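Hard Water in Skasdale

When I moved to Skasdale, the first thing I noticed was not the hills. It was the kettle. After one month it had a white crust inside, and my tea had a thin skin on top of it. My neighbors found this normal. One of them told me that a kettle here has the life of a hamster.

The town drinks from limestone. Rain goes down through the rock above Olow, takes the chalk with it, and comes out at the spring that has supplied Skasdale for 100 years. The water is safe, and many people like the taste. The bathroom is where they begin to complain. Soap makes little foam, towels become stiff, and toothpaste needs more rinsing than it should. 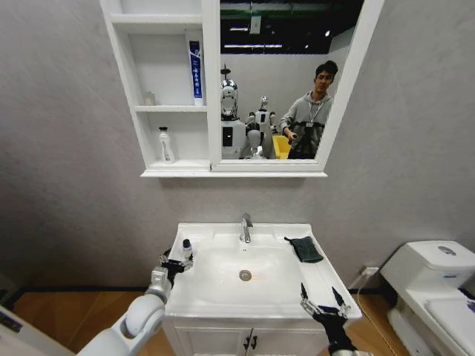 What the meter says

I bought a test kit from Siregar, the hardware store near the bus station. My kitchen tap gave 329 milligrams per liter, which the leaflet puts in the group "very hard." In Inberg, 34 kilometers down the valley, the same kit gave a much lower number. Inberg takes its water from a lake, and its people do not talk about kettles.

A softener for the whole house would cost me 3,975 dollars with the installation. I thought about it during all of November. In the end I bought a bottle of vinegar.

The vinegar works if you are patient. For a tap, wrap a wet cloth on it and leave it overnight. For a sink, warm the vinegar a little, wipe, wait and rinse. Drying the bowl with a towel every evening helps more than any product I have tried.
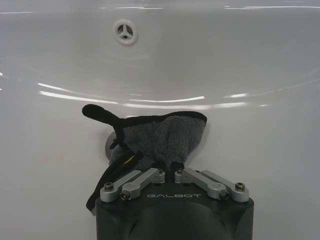
Learning to like it

My mother visited in spring and drank three glasses from the tap. She said it tasted like the well of her village. I have kept the old kettle.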